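Gridenside Home Help > Bathrooms > Tubs and showers

Handheld shower on a freestanding tub keeps ending up over the side. How do I store it?

Posted by stada_lane
May 2020
735 views

We put in a white freestanding tub when we redid the upstairs bath. It's the rectangular kind with straight sides. There is no wall next to it, so the shower head is a handheld on a flexible hose and there is no bar to hang it on. The faucet came with a small cradle but the head falls out of it if you bump the hose, so most of the time it gets left in the tub or over the rim.

Two things I'd like help with. First, where do people keep the shower head on a tub like this? I don't want to drill into the tub and I'd like to avoid drilling the floor tile as well. Second, the bottom of the tub has a dull film that comes back within a few days of cleaning. I've been using a powder cleanser and a scrub sponge. The tub is acrylic, from Catterall, bought new. We have hard water here, the last report from the town said 300 parts per million.

Thanks for any ideas.

Trevor Garside
Member, 2,951 posts

I'll take the film first because you should stop what you're doing there. Powder cleanser is gritty and acrylic is soft. Each time you scrub, you leave fine scratches, and the minerals and soap settle into them. Put the powder away and don't use it on that tub again.

To get the film off, mix equal parts white vinegar and warm water. Lay old towels in the bottom of the tub, pour the mix over them until they're soaked, and leave them for 13 minutes. I set a timer. Lift the towels out, wipe with a soft cloth and a drop of dish soap, then rinse well. Check your tub's care sheet before you start, a few makers say no vinegar at all. Also keep the vinegar off the floor if you have marble or any other natural stone, as it will etch it. Porcelain that only looks like marble is fine.

After that, rinse the tub when you're done bathing and dry the bottom with a towel. With water as hard as yours the drying matters more than the cleaner.

Now the shower head. Our tub is also a white rectangular one and the hose and head are black. For the first few months the hose lay in the basin and came up in a loop, with the head hung over the rim and pointing down at the floor.
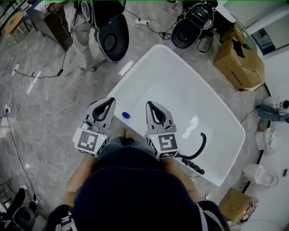

The trouble with leaving it like that is the drip. There is always water left in the hose, and if the head is outside the tub it goes on the floor. So if you don't fix anything else, at least turn the head inward and lay it on the bottom of the tub. Shut the water off at the faucet, hold the head down low inside the tub and let it drain before you put it down.

What we use now is a cradle that clamps onto the riser pipe of the faucet. It tightens with a hex key and needs no holes. Measure the outside of your pipe first, they come in more than one size. Mine has a deeper cup than the one that came with the faucet and the head stays in it. I paid over 13 dollars for it, I don't remember the exact price. If your faucet comes out of the deck of the tub and has no riser, this won't work for you.

One more thing, get in the habit of checking the bottom before you run water. Bottle caps and small soap pieces end up in there and can go down the drain if the stopper is up. A mesh strainer over the drain takes care of it.

wultside_dan
Member

suction cup hooks. they work ok on a smooth tub if you wipe the spot with rubbing alcohol first. mine has been up since December and only fell twice

M. Pruitt
Member

Agree with Trevor on the cleanser. I ruined a tub that way at our old house.

I would skip the suction hooks for the shower head itself, the hose is heavy when it's full and pulls on them. A shorter hose helped us. Ours was long enough to reach the hallway, so we swapped it for the next size down and the head stopped sliding out of the cradle. Unscrew both ends by hand, make sure the rubber washers are in the new one, and don't overtighten it. You may not need a new cradle.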